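Chip gelesen, Halter nicht gefunden: Registrierung nach dem Umzug

7. Okt. 2023

Ein Transponder beim Hund speichert eine fünfzehnstellige Nummer, sonst nichts. Name, Anschrift und Telefonnummer liegen in einer Datenbank, und dort müssen sie auch stehen. Bei unserer Hündin war das nach dem Umzug im Februar nicht der Fall.

Aufgefallen ist es bei der Kontrolle in der Praxis Popescu. Das Lesegerät gab die Nummer sofort aus, die Abfrage lieferte den Status »vergeben« und eine Festnetznummer, die seit dem Umzug abgeschaltet ist. Im Ernstfall hätte das Tierheim niemanden erreicht.

Rechtslage

Unsere Gemeinde verlangt Kennzeichnung und Anmeldung zur Hundesteuer. Adressänderungen sind innerhalb von 30 Tagen zu melden. Der Bescheid über 84 Euro kam pünktlich an die neue Adresse, was ich irrtümlich als Bestätigung gelesen habe, dass alles umgestellt sei. Steueramt und Haustierregister tauschen aber keine Daten aus.

Ablauf der Änderung

1. Nummer aus dem Heimtierausweis abschreiben und mit dem Lesegerät abgleichen lassen. Unsere endet auf 865.

2. Klären, bei welchem Register das Tier geführt wird. Bei uns war es Trorkix, eingetragen noch durch den Züchter.

3. Halterdaten online ändern. Das Formular lehnt Umlaute im Straßennamen ab, »ue« funktioniert.

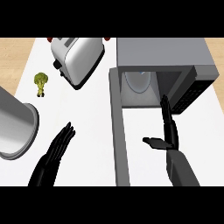
4. Bestätigungsmail abwarten und die Nummer danach selbst abfragen. Der alte Eintrag blieb bei mir zwei Tage lang sichtbar.

5. Haftpflichtversicherung informieren. Die Wustard wollte dafür eine Kopie des Steuerbescheids.

Offen ist noch der Eintrag im Heimtierausweis, den trägt die Praxis beim nächsten Impftermin nach.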